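Bins, Trays and Racks: the Parts Store at Pravolcombe
Gallery and notes by Shanthi Marikar
Updated July 27, 2024

The parts store at Pravolcombe is a long single-storey room behind the main workshop. Castings, brackets, pins and small turned parts all pass through it on their way to assembly, and most of them spend time in a metal bin of one sort or another. Saadet Ağca and I have been going through the storage since the spring, deciding what to keep, what to repair and what to send for scrap. The notes follow the order of the room, from the goods door to the far wall.

We found 95 containers in use, in 16 different sizes. Many were bought in small lots over the years to suit one job and then used for everything else. The aim is to get down to four sizes by September.

Goods door
Deliveries are checked on two steel benches to the left of the door. The taller bench is the better one for unpacking, as you can slide a crate straight across from the trolley. The lower bench came from the old Alden site and still has their numbers stamped on the legs. We have moved the scales here from the back of the room, which saves a walk with every delivery.

Racking, north side
The racking is Loteck, bolted to the floor and the wall. The bottom shelf takes the deep bins and the upper shelves take trays only. Before the clear-out there were deep bins on the top shelf as well, some of them full, and getting one down was a job for two people and a ladder. Shelf labels now face the aisle and are written in block capitals.

Small trays
Pressed steel with folded corners, used for pins, washers and clips. They stack well when clean and badly when they are not. Swarf gathers in the corners and has to be brushed out before the trays go back on the shelf. Saadet keeps a hand brush hanging at each end of the racking - they used to disappear, so both are now on a chain.

Dividers
Loose dividers were kept in a heap under the bench. We have matched as many as we could to their trays and the rest have gone. A divider that is slightly too short lets small washers through underneath, and the sorting then has to be done again.

Repairs
Bent rims are knocked straight on the bench with a wooden mallet. Split corners go to Desjardins, who do our welding. They prefer a batch to single pieces, so damaged bins wait on the floor by the window until there are enough to fill the van.

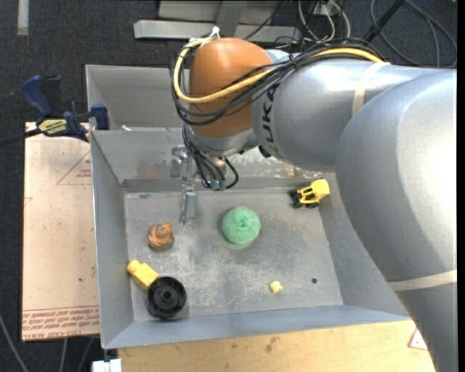

Open sheet-metal bins are the ones we get asked about most, usually by people who want to know when one is finished. Marks alone are not a reason to throw a bin out. The floor of this one is scuffed and scratched, with cloudy worn patches over the left and middle, and it can stay in use like that for years. The brownish blotches on the back wall are worth more attention. We rub any such patch down with a wire brush, wipe it clean and look at it again a month later. The sloping sides are a good feature, as small parts tend to slide back to the middle. A hole in the floor, like the small round one towards the lower right, goes on the bin's card so that nothing narrow enough to drop through is stored in it.

Far wall
Empty bins are stacked here by size, rims up, with the largest nearest the corner. The wall was repainted before they went back. There is space for one more stack, and it will probably be taken up by the trays that are still in the corridor.

Notes on individual bins are kept in the card box on the lower bench. Please put cards back in size order.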